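Marumthorpe Robotics Club forum > Student projects > PC assembly cell

trodard_kid
Year 12 project, due in March. The arm has to fit the parts into a desktop tower: expansion card, memory, CPU, hard drive. Card first, and I'm stuck on the approach angle. Wrist view over the board:

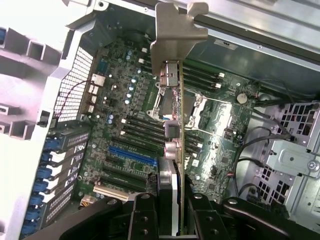 Expansion card in the gripper, wrist camera

ledesma4
How are you holding it? Pinched like that, the card can tilt in the fingers. I'd grip nearer the bracket and go in slower.

trodard_kid
Bracket end is awkward, the finger plates get close to the chassis wall. Tray layout for reference. Everything is taught from the tray origin.

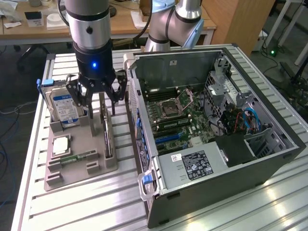 Tray at left, tower on its side at right

P. Espinoza
Patricio Espinoza here, I mentor the Drirkamley team. Leave the grip alone and check the case. If the tower isn't clamped it'll creep on those aluminium profiles and your origin means nothing.

ledesma4
Disagree. A shifted case would throw every part off, and he's only complaining about the card.

P. Espinoza
Memory slots forgive less than you'd think, but fair enough. Log the case position before each run anyway.

trodard_kid
Log says 684 good inserts out of 1,000 in simulation, so the angle is suspect there too. I'll redo the approach with the fingers open over the tray as the start pose.

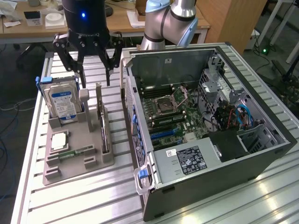
Gripper open above the tray

ledesma4
Good. Change one thing at a time and post the numbers.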